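June 20, 2026

Hang for the Endel group show, second working session. Notes so the next shift can pick up without calling me.

**Walls**

North wall is finished. The Mumar prints went up in one row, centers at 59 inches, which is what we used last time and what the lender's sheet asks for. I had to pull the third print and rehang it because the left D-ring was bent and the frame leaned. Ring replaced from the drawer under the bench. The old one is in the scrap cup, don't reuse it.

East wall is half done. The long drawing wants more air on its right side than the floor plan gives it. I moved it 15 inches toward the corner and marked the new position in pencil on the plan. If the curators hate it, the old holes are still open, I haven't filled them yet.

South wall untouched. The paint was tacky near the outlet this morning and I didn't want to lean anything there.

**Lights**

Track 2 has a dead head, the one nearest the door. Swapped in the spare from the Kubo room, so the Kubo room is now short one. Put it on the order list.

The video piece spills onto the small painting next to it. Tried a strip of black foil on the projector shroud and it helped some. Moving the painting would help more, but it's paired with the text work and I don't want to split them. Leave for the walkthrough.

**Sculpture**

Stonel crates are open, 3 pieces out and condition-checked. The tall one has a hairline near the base that shows in the incoming report too, same length, so no new damage. The plinth for it rocks. Shimmed with two plastic wedges and it's still not right. The floor dips there. Try turning the plinth a quarter turn before adding more shims.

Gloves for the bronze, bare clean hands for the glazed ones. The glaze is slick and the cotton gloves slide on it.

**Labels and handout**

Wall labels came back from the printer with the wrong year on one of the loans. I checked it against the loan form and the form says November of the year before. Reprint just that one. The foam board is the same thickness as the last batch, so the edges will match.

Handout is going to 1000 copies, single fold. The essay still runs four lines over the column. I cut the second paragraph, where it repeats the press text, and it fits now. The quote at the end stays. I read the whole thing again and the link between the rooms is hard to follow unless you already know the artists, so I'd like one plain sentence on the front about why these works are together. Draft is in the shared folder, change it if you want.

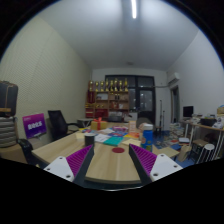
**Still open**

- Fill and touch up the holes on the north wall, two from the old layout
- Vacuum under the bench seating
- Second key for the storage cage
- Ask if the sound piece runs during the opening or only after
- Headphone cable on the listening station crackles when you turn the jack, try the gray one first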